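May 29, 2026

Bedding, day two. My back knows it.

Picked up where I left off in March, when we had the sleeping room at Drorstead half sorted and then everybody got pulled onto the Marinho order. The plan is the same as it was: get every bed in the annex made up the same way, write down what works, and hand the sheet over to Pelluvik before they open the rooms. There are 64 beds on the list. I did 4 this morning and I'm not proud of the speed, but I wanted to try a few ways of laying the blanket before settling on one.

First try was the tight tuck, all the way under on both long sides. Looks sharp, takes forever, and anyone who kicks in their sleep will have it out by midnight. Second try was a loose lay with only the foot tucked. Much faster! I also tried folding the top edge back a hand's width so there's something to grab, and I like that a lot (Lidberg does it on all their bunks, so I'm stealing it).

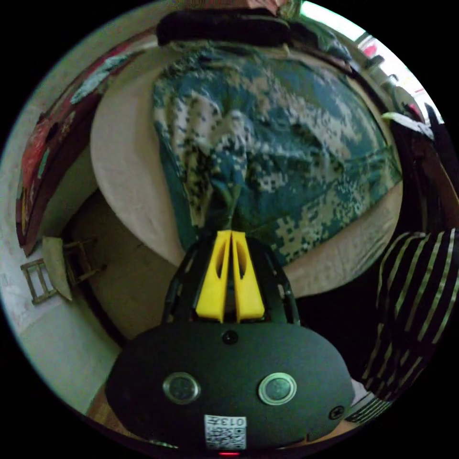 Blankets are still the slow part, way slower than pillows. A plain one shows every wrinkle, so you go back and fuss with it. The camouflage one is kinder that way, though with the folds through the middle like that I'd still want a good pull from the head end, working out toward the cream edge of the mattress. The long black pillow goes straight across the head, above the blanket, and I'm keeping that for the sheet. One long pillow is so much easier to set square than two short ones — I wish we'd bought them for every room.

Stuff to sort out before the next round:

Laundry cost came back at 647 for the whole annex, blankets included. Higher than I'd like. Ask whether that covers pillow covers too.

Shelf tag 2237 is on two different bins in the linen closet. One of them has to change, I don't care which.

Need a decision on the fold-back. If it's a yes I'll redo this morning's beds to match, and start on the far end of the hall after lunch.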